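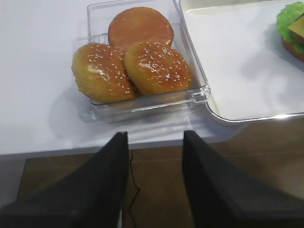 Clornmont Community Help > Food & Kitchen > Serving and Storage

Burger buns and lettuce in clear boxes for a build-your-own table, how far ahead?

posted by mustirska_hall_kitchen

I am doing the food for a get-together in April at the Mustirska hall. It is burgers, build your own, and people will come through the line over an afternoon instead of all at once. The plan is to put each thing in its own clear plastic box on a white table so people can see what there is without lifting anything or asking. Buns in one box, lettuce in another, then tomato, onion, pickles, cheese. Patties come out of the oven separately on a tray.

I did a small trial at home with one box of buns and one box of lettuce. The look of it is fine. What I don't have a feel for is timing and how much to put in each box.

What I want to know:

How long can sesame buns sit out in an open plastic box before they go dry on top? And if I put the lid on, do they go soft and sticky?

Should the tops and bottoms be kept together, or is it better to have tops in one box and bottoms in another? I had them in one box and it got mixed up quickly. The tops are domed and don't stack, and the bottoms slide underneath them.

Is it better to put out whole lettuce leaves or tear them to bun size first? I like the whole leaf because it looks fresh, but one big leaf of the frilly kind is a lot bigger than a bun.

Do I need to do anything under the lettuce, like a paper towel? It is a ridged plastic box and I figured the ridges might be enough to keep it off any water.

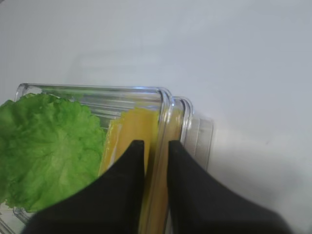
Leaf lettuce in one of the clear boxes, one large frilly leaf.

There is one refrigerator at the hall, a household size one, and it will be partly full of drinks. The table is indoors and not in the sun. I can get there in the morning and we start serving at 1 p.m. The last people will probably eat at 4 p.m. or so.

I already have the boxes, so please don't tell me to buy a salad bar. I can buy a few more of the same kind if that is the answer. Budget for the whole thing other than meat is 100 and most of that is spent.

---

rashti_lunch_counter
Member, 3,000 posts

I ran a lunch counter for years and did this kind of table many times for private parties. I'll go through it in your order.

Buns. An open box is all right for a short time and then the cut side starts to go. The tops don't suffer much on the crust side, especially if it is a glazed bun. It is the inside face that dries out and gets that toasted feel without being toasted. Indoors, with the heating off, I would count on half an hour before you can tell. With a lid on, fresh bakery buns that are fully cool will be fine for the whole afternoon. They only go sticky if they were put in warm. If you are picking them up from a bakery in the morning, put your hand on the bottom of the bag. If you feel any warmth at all, open the bag and leave them on a rack until it is gone, then box them.

So my method would be: lid resting on the box, not snapped down. People can move it with one hand. Keep the rest of the buns in the bag they came in, tied, under the table or on a counter. Not in the refrigerator. The refrigerator makes bread go stale faster than the counter does, and you need the room anyway.

Don't fill the box. If you pile buns deep, everyone pushes down on the bottom ones to get at a matching piece, and the bottom ones are flat by the middle of the afternoon. One layer is best. If they overlap a bit that does no harm.

Tops and bottoms. If you have them loose in one box you will run out of one before the other, and you will be left with a box of tops. Two choices. You can leave the buns sliced but closed, so each one is a whole bun and the person opens it themselves. This is what I did for most jobs. The cut faces stay against each other and stay soft, and there is no matching up to do. Or you can use two boxes, bottoms at the start of the line and tops at the far end, after the toppings. That moves people along very well because nobody has to hold a top in the other hand while they reach for the pickles. It does take one more box and somebody has to keep the two even.

For your crowd and your hours I would leave them closed. If the buns come unsliced, slice them the same morning and put them back together right away.

Lettuce. Tear it or cut it to size. I know the whole leaf looks better. But what happens is that a person takes the whole leaf, rips it over the box, and puts half back, and then the box is full of handled pieces. For a green leaf lettuce, take the thick part of the rib out at the bottom, then cut the leaf across into two or three pieces a little wider than the bun. You still get the frilly edge sticking out. Keep one whole leaf standing along the side of the box if you want the look.

Paper towel, yes. Ridges in the plastic help a little, but water sits in the grooves and the lowest leaves lie in it. Wash the lettuce the night before or early in the morning, spin it or shake it out in a clean dish towel until it is really dry, and put one folded paper towel on the bottom of the box and one on top. Take the top one off when you put it out.

Timing. Cut lettuce counts as a food that has to be kept cold, and so does cut tomato. People forget this because it is a vegetable. From 1 to 4 is three hours, and I would not put the same box out for all of that. Put out small amounts and swap the whole box, don't top it up. If you top it up, the old pieces stay at the bottom the entire time. Two boxes for lettuce, one on the table and one in the refrigerator, and change over each hour. Whatever is left in the table box at the change gets thrown out. With small amounts it is very little waste.

If you have a wide tray with a raised edge, you can put ice in it and stand the lettuce, tomato and cheese boxes in the ice. Put a towel under the tray or you will have a wet table when it sweats. Keep the bun box off the ice and away from it.

Order on the table that worked for me: plates, buns, patties, cheese, lettuce, tomato, onion, pickles, sauces, napkins. Cheese right after the patty so it gets a chance to soften.

---

cevau_potluck

Agree with most of the above. I would just skip the lids. We did burgers at the Cevau block party and the lids ended up on the floor and under plates and one went home with somebody. A clean dish towel over the buns works the same and people understand they can lift it.

Also put tongs in the lettuce. And a second pair in the buns, not the same pair going back and forth, or the sesame seeds end up all over everything. If someone has a sesame allergy you should have some plain buns in a separate box at the other end of the table anyway. Seeds fall off just from moving the buns around.

I used iceberg, not leaf. It holds up longer. But it slides out of the burger.

---

mustirska_hall_kitchen

Thank you, this is what I needed. I hadn't thought about sesame. I'll ask for some plain ones when I order and give them their own box.

I will do closed buns, one layer, towel on top. For the lettuce I'll cut it in the morning and keep a second box in the refrigerator. I have a large white tray at home with a rim, so I can try the ice idea in that. One thing I'm still unsure of is whether the plastic boxes are all right on ice or if they get brittle. They are the clear ridged kind.

---

rashti_lunch_counter
Member, 3,000 posts

I never had one crack just from standing on ice. They crack when somebody leans on the edge or when you push a full box down into hard cubes and it's sitting on one point. Use crushed ice, or break the cubes up in a bag with a rolling pin, and add a little cold water so the box settles level. You don't want so much water that the box floats when it's nearly empty. An inch of ice is plenty.

Check the height of the rim on your tray before the day. Some of those white serving trays only have a low lip, and once the ice melts you can't carry it to the sink without spilling. If it is a low one, use a roasting pan.

Cevau is right about the separate tongs. The dish towel is fine too if it is a thin one. A terry towel leaves lint on a glazed bun.

---

oven_mitts_off

why not just make the burgers for them and wrap them in foil

---

mustirska_hall_kitchen

Too many people want different things on them. We did foil the last time and had a lot sent back over the onions.

I measured the tray and the rim is low, so I will bring the roasting pan for the ice and use the tray for the plates. Picking up the extra boxes this week.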